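Print this page | E-mail this page
Home > Workshop > Tips > Robot Software

Workshop Tips: Small Habits for Arm Software
by Mingxuan Deng

In our workshop we take old office computers apart with a robot arm, and we also use it to put parts into fixtures. I write the control software together with Shufen Han. Many readers of this page asked how we set up the planning, so I wrote down the habits that save us the most time. Most of them cost nothing.

1. Keep two collision models of the computer case. The first is a coarse box and the planner uses it for all the long moves. The second is the detailed one, with the drive cage and the edges, and it is loaded only when the fingers are inside the case. When we used the detailed model everywhere, one plan took 5 seconds. Then the operator becomes impatient, and an impatient operator presses things.

2. Do not put cables in the collision model. They move every time, so the model is wrong every time. We mark the cable area as a "slow zone" in Lodulora, our planner. In this zone the arm moves at 30 percent of its normal speed and the force limit is lower.
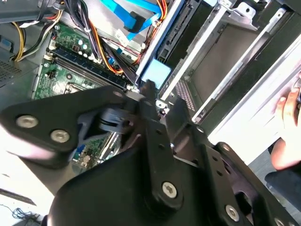
Gripper over the open case, memory slots at left.

3. Tell the software that people have hands. If somebody may hold a panel during the job, the planner must know this before it starts. We have one check box for it in the job file. With the box checked, the arm does not plan any path on the side of that person, even if the path is shorter.

4. Name the frames by the thing and not by the number. "Case_left_edge" is understood by everyone. "Frame_7" is understood by me, until lunch.

5. Calibrate the wrist camera again after you tighten any screw on the gripper. I ignored this rule in May and lost two days. The detector was good, the planner was good, but every grasp was shifted to the same side. Shufen found it with a ruler. Now Vorkitz, our small calibration tool, asks a question at start: "Was the gripper touched?" If you answer yes, it does not continue without a new calibration.
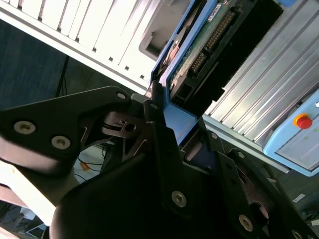 Also write the old calibration values to a file before you replace them. When the new result is worse, and sometimes it is, you want to go back quickly. We keep the last 40 files and delete the older ones by a script.

6. Shiny metal is difficult for depth cameras. Ribbed metal is more difficult, for the ribs look like many small steps. We do not try to repair the depth picture. We fit one flat plane to the whole wall, give this plane to the planner, and throw away the points which lie behind it. For the board with the holders we do not use depth at all. We find its outline in the color picture and take the size from the drawing.

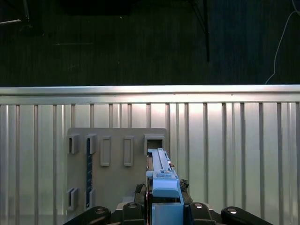
Workshop Tips, Vol. 5, page 30

7. For insertion, plan only to a point in front of the opening. Stop there, look again, correct, and then go in with force control. A long part makes a small angle error big at its tip, so correct the angle first and the position second. If you do it in the opposite order, you must do the position two times.

8. Limit the number of tries. Our limit is 5. After this the program backs off in a straight line and calls a person. Before we had the limit, the arm could try all afternoon with much patience.

9. Save the log also when everything went well. Good runs are the ones you need for comparison. Pritora, our log viewer, can put two runs side by side, and usually the difference is visible in the first 800 milliseconds of the contact.

10. Teach the detector with cases in different states. An empty memory slot and a filled one must be two classes. The same with a processor socket, bare or under its cooler. Labels on cables are useful too: a white sticker is much easier to find than the black cable under it, and from the sticker you can guess where the cable runs. 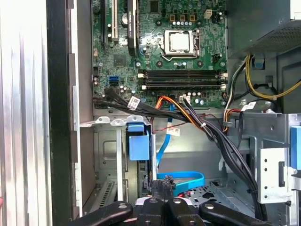 Last changed: February 8, 2025

11. Give every step a condition that must be true before it starts. For example, "remove drive" needs "data cable disconnected". We write these conditions in a plain text table, one line for one step, and the planner reads the table. When the order is wrong, we correct the table and the code stays as it is.

12. Run the new job once in simulation and once at low speed with no part in the gripper. Fan has both modes in the same menu, directly under "Start". Please read twice before you click.

If you use another way for the cable areas, write to Shufen or to me. We are still not satisfied with tip 2.

Previous tip page | Next tip page | Back to Workshop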